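Home | Guides | Checklists | Contact

Spring safety walk-round for the Nultholm village hall, with comments
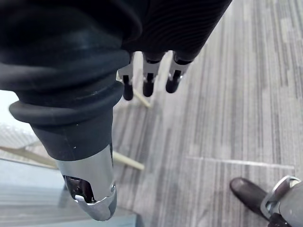
How often should the hall be checked?
Twice a year is what we have settled on, once in April before the bookings get busy and again when the heating goes on.

I have left my comments under each item (sorry, they do run on a bit, but I'd sooner you had too much than too little!). Tick as you go and put your initials by anything you're unsure of.

[x] Fire exits open fully from inside
Both fine. The side door sticks slightly at the bottom, so give it a good firm push and try it again in wet weather. Bogdan Rusu has offered to plane it.

[x] Extinguishers in date, pins and tags in place
All good. The one by the kitchen had been used to prop the hatch open again, bless whoever it was, and I've hung it back on its bracket.

[ ] Emergency lighting
The lamp over the back stairs went out far too soon on test. New battery ordered, £50 with delivery. Please leave this box empty until it's fitted and tested.

[x] Hall capacity notice
Still 100 seated. Wumpini Abubakari asked whether the dance evening could go higher, and I'm afraid it can't with the stage out.

[x] Kitchen: fridge temperature, kettle leads, first aid box
Fridge lovely and cold at four degrees. Plasters were down to the tiny ones, so I've topped them up, and there's a fresh pair of scissors too.

[ ] Outside steps and handrail
Moss on the lower three, and the rail wobbles if you lean on it properly. Farzana Sivakumar has had a quote of £193 for the rail, and I'd say go ahead.

[x] Accident book
No new entries. It lives in the top drawer now, under the tea towels.

Next check in October, and do bring a torch for the loft.

Anjana Bhattacharjee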